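How to Wash a Wool Blanket at Home Without Shrinking It

I grew up in a house where the good blankets went to the dry cleaner once a year, came back in crackly plastic smelling of nothing I could name, and were put away again before anybody got to enjoy them. So it took me a long time (longer than I'd like to admit) to try washing one myself. I have now done it for enough winters that I feel safe telling you how, and I hope by the end of this page you'll feel brave enough to pull that lovely old thing off the back of the couch and give it the bath it needs.

My practice blanket was a Giltside throw, cream with a green stripe, that I bought at a church sale in Ladonthorpe. If you have something like that, something you like but wouldn't cry over, please start with it. Save your grandmother's for the second try.

Before You Get Anything Wet

Read the label, if there still is one. Old labels fade and curl up, and mine had to be held under a lamp. If it says dry clean only and the blanket is worth real money to you, take it at its word. If it says hand wash, or if the label fell off years ago, go on to the next part.

Take the blanket outside and shake it hard. You'll be amazed what comes out: crumbs, dog hair, a bobby pin in my case. Then lay it on a bed in good daylight and go over it for holes and weak spots. Any hole you can poke a finger through should be stitched up now, even if the stitching is ugly, as wet wool is heavy and a small hole can turn into a big one. I keep a card of Sârbu darning yarn in the drawer for this and I'm still on the same card I started with.

Next comes the test I never skip on anything with color in it. Wet a white cloth with cool water and a drop of your wool soap, press it on a dark part of the blanket, and hold it there while you count slowly to a minute. If color comes off on the cloth, stop there and ask a cleaner.

Spots should be treated before the wash. Dab them with cool water and a little soap and leave them for 5 minutes. Don't rub! Rubbing is how wool turns into felt, and there is no way back from felt.

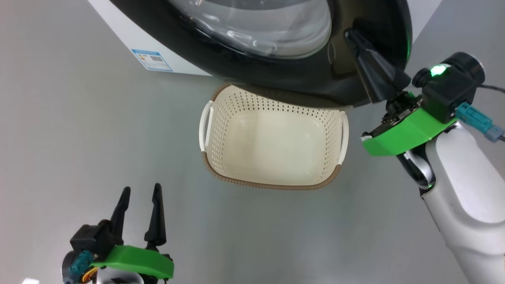
Wool shrinks from two things mainly, and those are sudden changes in temperature and too much tumbling around. Keep both of those in mind and you can work out most of the rest on your own. If you're using a machine, look for a wool or hand wash cycle, and check that the water is set to cold and the spin to the lowest number it offers. A front loader with a big round door is kinder to a blanket than the old kind of top loader with a post in the middle, which grabs at the cloth and twists it. I also like to have a plastic basket on the floor right under the door before I start, so that the wet blanket can slide straight down into it when it's finished and I'm not hauling it out by one corner. A wet blanket hung from one corner will stretch, and it stretches crooked.

Fold the blanket loosely and lay it in the drum so there is plenty of room left. If you have to push to get it in, your machine is too small for it, and you'd be better off with the bathtub (I'll get to that). Wash it alone, no towels and no socks.

How Much Soap

Less than you think. I use Stundasent wool wash, and one bottle lasts me ages. For a throw I put in one capful, and for a full-size blanket two. Whatever brand you buy, make sure the bottle says it's for wool. Leave out the fabric softener, which coats the fibers, and leave out bleach altogether, as it will eat wool right up.

If You're Using the Bathtub

Run cool water until it's deep enough to cover the blanket, swish in the soap, and then lower the blanket in and press it down with flat hands. Press, let go, press again. Ten minutes of that is plenty, and then you can leave it to soak for another ten while you make some coffee. Drain the tub with the blanket still in it, pushing it gently up to one end, and refill with water of the same temperature. Two rinses usually does it for me, three if the water is still cloudy. Your knees will want a folded towel under them.

Getting the Water Out

Don't wring it. Spread a couple of big dry towels on the floor, lay the blanket on top, and roll the whole business up like a jelly roll. Kneel on the roll and work your way along. Unroll, swap in dry towels, and do it again.

Drying

Flat is best. I use a clean sheet over the spare bed with a shower curtain underneath. If you have no flat place big enough, hang the blanket over two lines set a little apart, so the weight is shared, and keep it out of strong sun. Pat the edges straight while it's still damp, because they'll dry in whatever shape you leave them. Turn it over once the top feels dry. In November mine can take two full days, and I've learned to plan for that and borrow a quilt in the meantime.

When it's dry all the way through (feel the seams and the binding, they're always last), brush it lightly with a soft clothes brush to bring the nap back up. Fold it in a fresh place each year so the creases don't wear.

Last updated January 2009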